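Home | Gigs | Records | Gear | Reviews | Contact

Torniria live at the Wandwood

Review: Han practice amp

I bought the Han after hearing the support band use one at the Wandwood, where Torniria played to almost 300 people. It cost me 280 dollars. For a small guitar amp that's fair, though you can find cheaper.
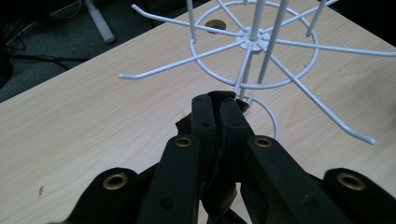 The clean channel is the best part. It stays clear up to about half volume and takes a fuzz pedal well. The drive channel is thin - I stopped using it after a week. There are three tone knobs, and the middle one does most of the work.

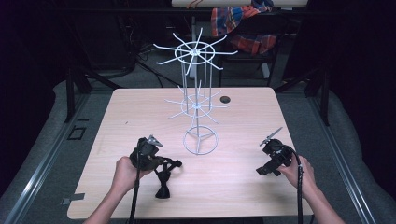
White wire rotating rack on a light wood-grain tabletop.

I took it to band practice in Lurnidham in December. It kept up with a quiet drummer but got lost once the second guitar came in. For a room that size you need something bigger. At home it's loud enough, and the headphone jack has no hiss.
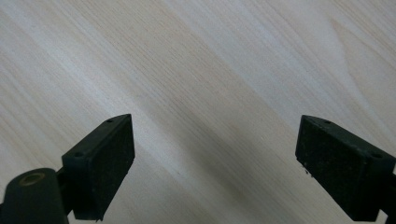
Lurnidham Lou: Mine buzzed on the clean channel until I swapped the power supply. Fine since then, but I wouldn't gig with it.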